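Sports Media & Digital Business
Week 3 notes – streaming rights and the second screen
Evdokia Kourkoulas
Posted 5 Feb 2018

Rough notes from lecture, slides to follow. Read before seminar please.

Recap from last week: a rights holder sells the same match several times over. Live TV, highlights, radio, clips, betting data. Each one is its own contract. Streaming used to be thrown in free with the TV deal, now it gets its own line and its own price.

Main case today is Dakalon, the handball league. Small league, loyal fans, hardly any TV money. Old deal with Makris (cable) covered one match a week. Everything else went unshown. In the new deal Makris keeps its weekly match and the rest goes to Vungate as a paid stream, one season pass, 43 dollars.

Things to get straight about the deal:

Exclusive vs non-exclusive. Makris is exclusive on its one match, so Vungate has to black it out until the final whistle. Fans hated this. Look at it from the Makris side too – they paid for that window.

Minimum guarantee. Vungate pays a fixed sum up front, then a share of pass sales above a set level. League gets security, platform takes the risk. Know the difference between this and a straight revenue share, people mixed them up in the last assignment.

Production cost. Who pays for cameras and commentary? In this deal the home club does. Hurts the small clubs most.

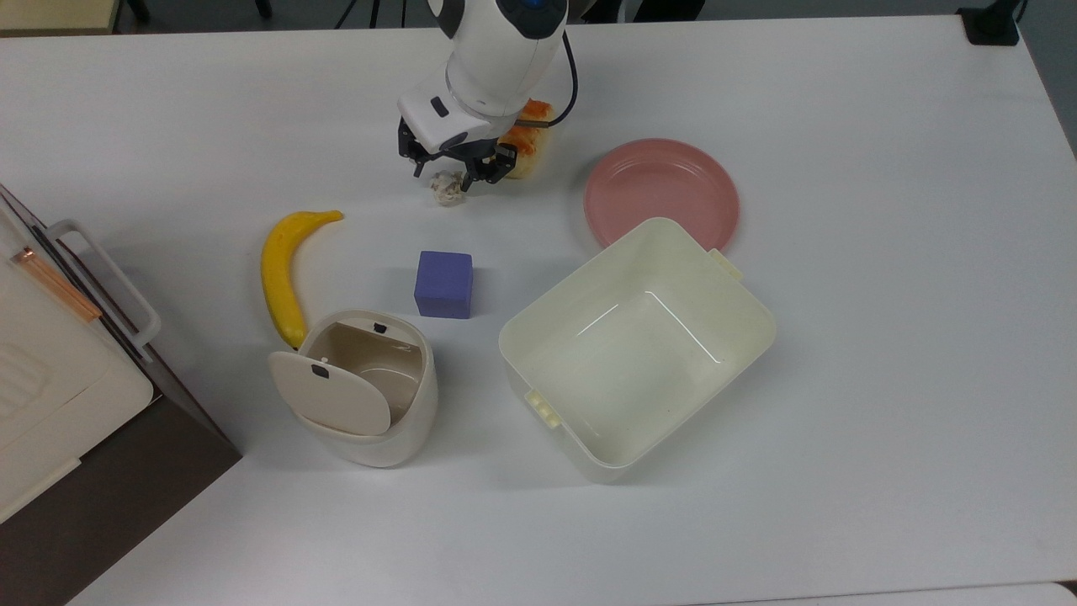

Second screen next. Means whatever the viewer has in their hand while the match is on the main screen, mostly a phone. Stats, polls, chat, replays from another angle. The Vungate app does all four, and the question for us is which of them earns anything. Polls carry a sponsor (Prastinetti, sports drinks). Replays are for pass holders only. Chat earns nothing directly but keeps people in the app. When you design a screen like this, start with what the eye goes to first. In the photo it's the gripper just over that little crumpled white thing, and you get to the pink plate on the right later, if at all. Same on a phone. One main item, the rest waits its turn. The early version of the app had score, chat, poll and ad all the same size and users closed it before half time.

Measuring it. Do not trust "users" as a number on its own. Ask: registered, active that day, or watching at the same moment? Dakalon's opening round was reported as 607 viewers for one match, which was the peak. The average over the full 60 minutes was a good deal lower. Both figures are true, they just answer diffrent questions. Sponsors will ask for the average, press release will give the peak.

Terms to know: blackout window, minimum guarantee, concurrent viewers, churn, sub-licence.

Churn – share of subscribers who leave in a given period. With a season pass you dont see it until renewal, so the league is blind all winter. Monthly pass shows it at once but cash comes in slower. We'll do the sums in seminar.

For next time: pick any league that is not in the top flight of it's sport. Find out who streams it and what a fan pays. One page, bullet points fine. Groups of 3. Say where you got each number from.

Essay titles go up in March. Office hours as before, email first.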